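How long should I wait before following up on a press release?

Posted in Small Business Publicity by Harpreet Beaudoin

I run publicity for Homness, a small tableware and kitchen goods shop with one location and a website. We sent our first real press release last Sunday evening, announcing that we're moving to a bigger space in November. It went to 291 addresses, a list I bought access to through Flikgate. The open rate looks okay to me, but I have had 4 replies and two of those were out-of-office messages.

My boss wants me to call everyone on the list. I think that will annoy people. Is there a normal waiting period before a second email? And should the second email be the same release again or something shorter? The release is a page and a half with the photos attached as separate files, if that matters.

3 replies

Mandagi_PR

Two business days is what I use. Don't resend the release. Write three or four lines, put the news in the first one, and paste the release underneath your signature so they don't have to go looking for the original.

Don't call 291 people. Go through the list and pick out the ones who have written about local retail or home goods in the past year. On a bought list that might be 20 names. Email those people by name and mention the piece they wrote. If one of them is at a local paper and you have a desk number, one call in the morning is fine. Afternoons are bad because they are filing.

Sunday evening was also part of the problem. Your email was under everything else that came in by Monday at nine. Try Tuesday or Wednesday, mid-morning.

One more thing, take the attachments off. A lot of newsrooms strip them or send the whole message to spam. Put the photos in a shared folder and link to it. Check that the link opens without a login, from a computer that isn't yours.

toddler_and_a_laptop

just call them, worst they can say is no

Firkivetti

I worked the features desk at a weekly for a while and now I do releases for a few shops, so I've been on both ends of this.

Agree with the two days. I would also cut the release to one page. A move to a bigger space is a short item for most papers, and an editor will decide on it from the headline and first paragraph. Put the new address, the opening date and one number in there. If the new place is 1,000 square feet larger, say that. Leave out the quote about being excited.
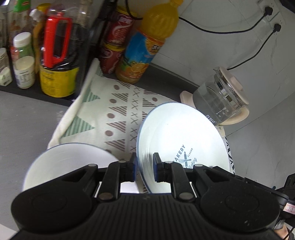 Photos get more small items printed than the writing does, and most shops send the wrong ones. A storefront picture is fine for a move, but send at least one product shot too. With tableware, watch what is printed on the piece. A plate with "BAKERY" on the front and a whisk and rolling pin in the middle will make a busy editor think the story is about a bakery, so the caption has to say plainly that you sell the plates. Write a caption for every photo, one sentence, with the shop name and town in it. Name the files the same way.

On the bought list, check it against each paper's staff page. The last one I was handed had 108 addresses on it and a good part of them bounced or belonged to people who had moved on. You can build a better one yourself in a day or so.

Harpreet Beaudoin

Thanks, this helps. I've moved the photos to a shared folder and I'm picking names from the list now. I'll show my boss the part about calling.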